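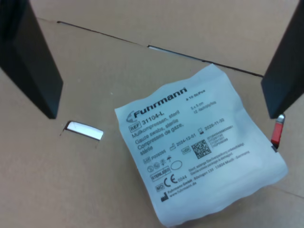
3.2 Items and storage layout

The supply items were chosen from the stock list of the Jibrin outpatient clinic, which restocks its treatment rooms from a small back store. The full list has 347 lines. Most of these are never handled singly by staff, so we kept only the items that are taken out one pack at a time during a dressing change or a minor procedure. This left 40 items, and the work reported in this section deals with three groups of them: gauze swabs, face masks and syringes.

Gauze is the group that caused the most trouble in sorting. Packs from one maker look nearly alike across sizes, and the size is printed much smaller than the brand name. A pack of 5 x 5 cm swabs and a pack of the next size up can only be told apart by reading the label or by holding one against the other. Staff at Jibrin told us they do the second. The label also carries the lot number, the expiry date and the sterilization method, all of which matter for putting stock away but not for finding it again. We therefore treated size as the only property that decides which bin a gauze pack belongs in, and left date order within a bin as a separate question (Section 5). 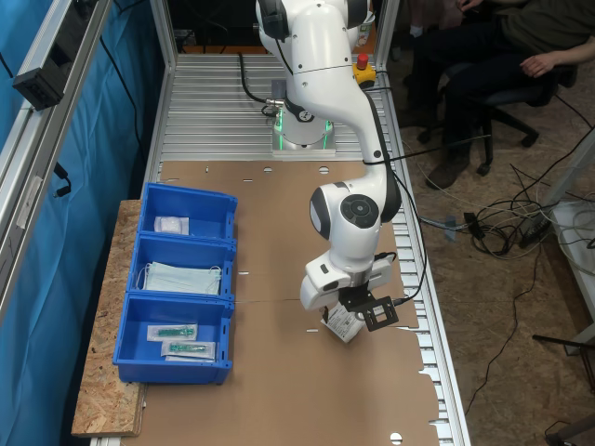 Masks were easier. They are soft, they stack, and a person can see what they are from across the room. The difficulty with masks is the ear loops, which catch on one another when a stack is pushed into a bin from the front. Syringes stay in their sterile packaging until use and were always stored that way. They slide over one another, and a pack laid on top of another one seldom stays where it was put once the bin is moved.

All items were stored in open-front plastic bins. We compared two layouts. In the first, called the Poler layout after the ward where it was first drawn up, each bin holds one kind of item and the bins stand in a single row. In the second, called Grindeo, bins are shared by items used in the same procedure, so that a swab and a syringe may lie together. The Poler layout needs more bins for the same stock. The Grindeo layout needs fewer, but a shared bin has to be searched, and small packs end up under large ones.

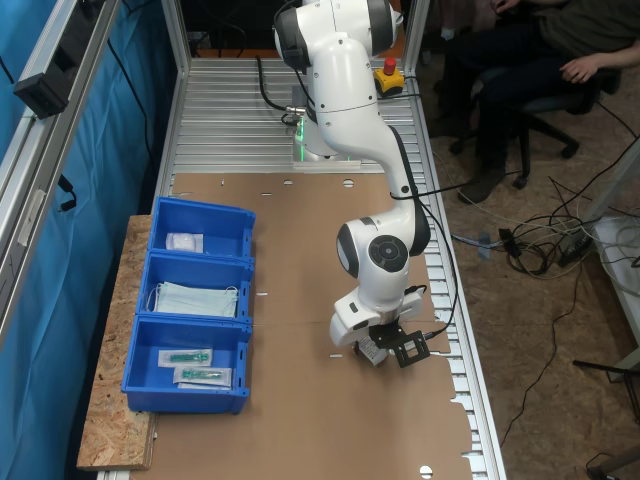

Bin order in the single row follows how the items are used. We first tried alphabetical order, which is how the Rekcombe supply guide lists them, and dropped it in July after staff complained that the masks and the gloves had ended up at opposite ends. The order used since then was worked out by Morenike Akande from 30 restocking rounds at the clinic – she noted which item was put away directly after which, and placed the most frequent pairs side by side.

Labels were left off the bins for the work described here. In the clinic each bin has a printed card on its front wall, but the cards are often out of date, and we did not want to measure how well people read them. An item counts as correctly stored if it lies wholly inside its bin and its packaging is undamaged. An item resting on the rim counts as misplaced, even if it is the right bin. Sterile packs with a tear or an open seam were taken out and not used again.

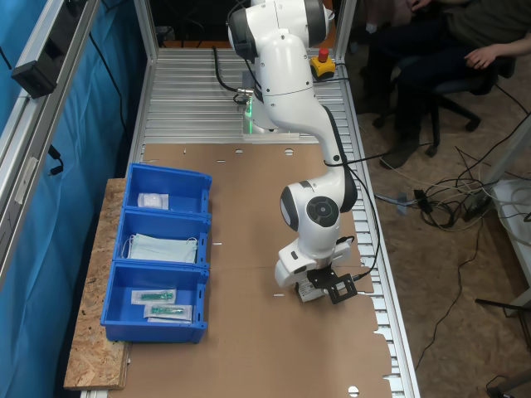 Figure 3. Single-row arrangement of the blue storage bins on a chipboard strip, with the cardboard-covered work surface to the right.

Each layout was filled 100 times from a mixed supply of packs. The order in which packs were presented was shuffled before every filling and was the same for both layouts, so that a difficult run of items counted equally against each.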